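Reheating Bread

Reheating bread is the practice of warming baked bread a second time, either to bring back some of the softness it had when fresh or to give it a crisp surface. It is done in homes, bakeries and restaurants with ovens, toasters, pans, steamers and microwave ovens. The results depend on the kind of bread, its age and how much water it still holds.

Why bread goes stale

Bread begins to go stale soon after it leaves the oven. Staling is often thought of as simple drying, but a loaf wrapped so tightly that it loses no water will still turn firm. The main cause is a change in the starch. During baking, starch granules take up water and swell, which gives the crumb its soft texture. As the loaf cools, the starch molecules slowly line up again and form firm crystals. This is called retrogradation.

Water also moves inside the loaf. The crumb is moist and the crust is dry, so water passes outward over time. The crust becomes leathery while the crumb grows firmer. Breads made with fat, milk or eggs tend to stay soft longer than lean breads made only with flour, water, salt and yeast.

Cold speeds up retrogradation. Bread kept in a refrigerator usually firms faster than bread kept at room temperature, although it is slower to grow mold. Freezing almost stops the process, and for that reason bread meant to be kept for weeks is normally frozen.

How reheating works

Heat undoes part of the change. When the crumb of a stale loaf is warmed enough, the starch crystals melt and the texture softens. The effect is short-lived. Once reheated bread cools it firms again, often faster than it did the first time, and each round of heating drives off more water. Most cookbooks advise reheating only what will be eaten at once.

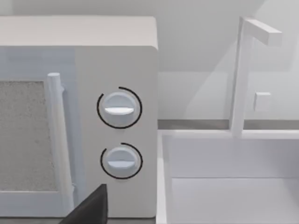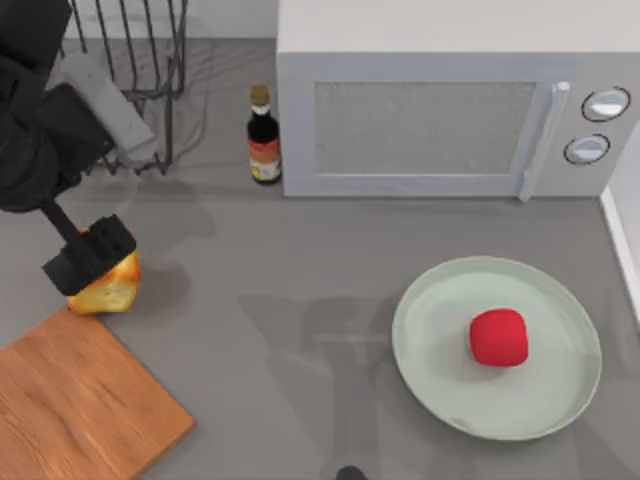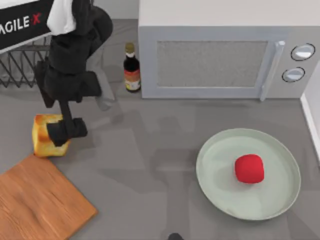 4 min read

Methods

Oven. A moderate oven is the usual choice for whole loaves and crusty rolls. The crust is often sprinkled with water first, and the loaf is sometimes wrapped in foil for part of the time to slow drying. Removing the foil for the last few minutes lets the crust crisp.

Microwave oven. Microwaves heat the water in the crumb directly and soften bread in seconds. The surface does not brown, and a crisp crust may go limp as steam passes through it. Too long a heating time leaves bread tough and chewy once it cools. Short bursts are common, with the bread wrapped in a damp paper towel.

Toaster or grill. Toasting does more than warm the slice. The dry heat browns the surface through the Maillard reaction, a set of reactions between sugars and proteins that also produces much of the flavor of toast. Slightly stale bread toasts well, as it has less surface water to drive off.

Steamer. Steaming suits soft breads such as filled buns and some flatbreads. It adds moisture but leaves the surface damp, and it is rarely used for crusty loaves.

Pan. Flatbreads are often warmed in a dry pan, a minute or less on each side. Sliced bread may be fried in butter or oil.

Filled and layered pastries are a special case. A croissant reheated in a low oven regains some of its flakiness, while the same pastry in a microwave oven tends to turn soft. Jam and other sugary fillings can become much hotter than the dough around them.

In home cooking

Advice on reheating differs from one writer to the next. Gillespie Ogilvie, in a household baking manual used for many years in Dordale, favored a covered iron pot placed in the oven with a spoonful of water. Ewan MacKinnon, a baker from the same town, advised against covering the bread at all and held that a firm crust was worth a drier crumb. Both methods are still in use there – the first mainly for large loaves, the second for rolls.

Limits

Reheating does not make spoiled bread safe. Bread with visible mold should be thrown away, as growth may reach deeper into the loaf than the colored patches suggest. Bread that is too dry to revive by heating is commonly used in other ways, among them breadcrumbs, croutons, stuffing and bread pudding.

See also: Toast; Breadcrumbs; Sourdough; Food storage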